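4. Condition survey of the Gritdale rotor station

4.1 Site and building record

The rotor station at Gritdale stands on the shoulder of the hill, 44 m below the summit mast, and was built as the second of two reporting posts on the northern side of the island. The operations block is a single-story reinforced concrete structure with an earth bank on three sides. Its roof slab is 800 mm thick over the plotting room and thinner over the plant room and the former guard room. The original drawings have not been found. The plan used in this paper is based on the tape survey made by Laaksonen, corrected where our own measurements differed from hers by more than 200 mm.

Laaksonen recorded the block when the steel blast doors were still in place. The outer door has since been removed, and the opening is closed with mesh panels that admit wind and rain. The inner door remains on its hinges but no longer seats in its frame. Comparison of the two surveys therefore has to allow for a change in exposure as well as for age. 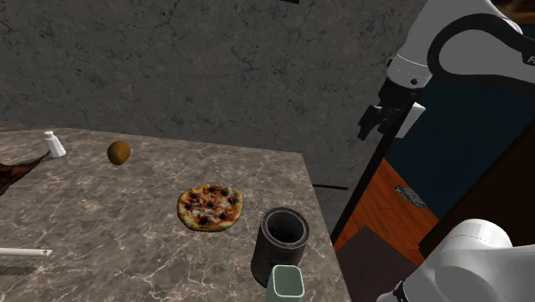
Three categories of damage were used in the field: surface loss, cracking, and corrosion of embedded steel. Surface loss was mapped by eye and by tapping with a light hammer. Cracks were measured with a printed gauge at the widest accessible point. Corrosion was recorded only where a bar was exposed or where staining could be followed back to a break in the concrete. Half-cell readings were tried in the plotting room but were not repeatable, probably as a result of the bituminous paint on the lower walls, and they are left out of the analysis.

4.2 Results

Damage is concentrated at the west end of the block. The parapet above the entrance has lost its cover along most of its length, and the links beneath it have rusted through in several places. Inside, the plotting room is in fair condition. Its ceiling shows shrinkage cracks that appear on Laaksonen's sheets and have not measurably widened. The plant room is worse. Water enters through the cable duct, which was sealed with a mastic that has gone brittle and pulled away from the sleeve, and the wall below the duct is stained down to the floor.

The track rails in the floor of the plant room, which carried the generator bed, are badly laminated. Honkanen (personal communication) recalls that the generator was taken out through the roof hatch after the doors had been judged too narrow. This would explain the patch of later concrete at the hatch, which is cast with a coarser aggregate and has separated from the older slab on its north side – the only place where daylight can be seen from inside. 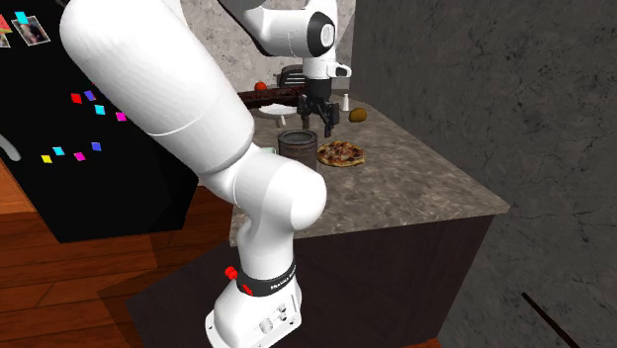 Figure 3. A white robot arm beside a black refrigerator, reaching over a stone countertop with a pot, a pizza, shakers and a plate.

The plotting room points lie close to the line of no change, while nearly all of the plant room points lie above it. The scatter is larger at the narrow end of the range, where the gauge is hard to read and where the two surveyors may not have chosen the same part of the crack. No correction was made for temperature. Both surveys were carried out in November and the effect is assumed to be small.

4.3 Earlier repairs

Two earlier repairs can be identified. The first is a cement render on the west wall, applied before the site passed out of military use. It is hollow over much of its area. The second is a proprietary mortar, listed in the estate file as Cemico, used to fill the sockets left by the removed door frame. It remains sound, but it is harder than the surrounding concrete, and fine cracks have formed in the older material along the joint.

Oksanen reported a similar pattern at Gratgate, where the filled sockets held and the concrete next to them failed. The Gratgate block is more sheltered and its walls were never painted, so the comparison should not be pressed too far.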